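April, late morning. Tabletop set, second attempt.

Read back over the notes from the first attempt and I don't buy most of them. "Looks natural" is written down four times and nobody wrote what it was being compared with. So I started over and put my doubts on paper this time.

The cloth first. It's the pale one with the orange berries and green leaves, and it doesn't cover the table. There's teal showing on both ends, more on the right than on the left. The earlier note says to center it. I measured the bare strip on the right at 285 mm and decided to leave it alone. A centered cloth on this table would still come up short, and then we'd have two wrong edges that happen to match.

Kemeys wants the set to read as "ordinary household clutter." I have my doubts. Who keeps a marker pen, a cable box and a bunch of fake roses on one tablecloth? Each thing is ordinary enough alone. Together they look like the last half hour of a yard sale. The brief from Wurnelstead runs to 2000 words and never says what room this is meant to be, so I can't even say we got it wrong.
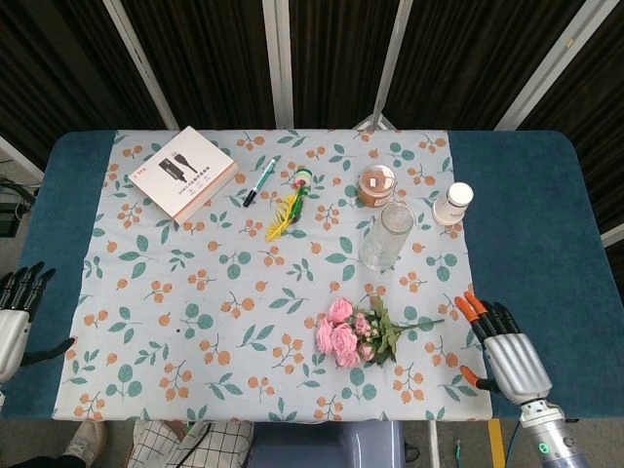
The roses are my main complaint. They're artificial, the stem is long, and they take up more cloth than anything else on it. Everyone who has looked at the layout talks about the roses first. Fine if that's the point, but the sheet says all items carry equal weight. I'd swap them for something dull. A folded dish towel would do it.

The clear jar I also question. It's empty, and with the bumpy glass low down it picks up the pattern of whatever is behind it, or so the Grendenier sheet claims. I want to see that tested against a plain cloth before I believe it. The small jar with the copper-colored lid gives me no trouble. Same for the white bottle.

The cable box: the printing on the lid is small and I don't think it matters which way it faces. The old layout plan has it squared up to the table edge. I prefer it at a slight angle. Boxes on real tables are never square to anything.

The little figure with the yellow feathery fringe is on the list as "toy, assorted," stock number 2751. I'd call that a poor label. We have a whole bin of assorted toys and the next person will pull the wrong one. Changed the entry to "green body, yellow fringe" in pencil.

Altatia sent over a spacing rule: 80 mm minimum between items. The pen and the figure look too close to me by that rule, but I don't see what the rule is based on and the reference they gave is a page that doesn't load. Asked for the source. Until it comes I'm treating 80 as a suggestion.

Curtains behind — leave them. Dark brown is dull and that suits me.

To do:

- try the towel in place of the roses, same spot
- plain cloth under the clear jar, compare
- ask Wurnelstead which room
- fix the toy label properly, in ink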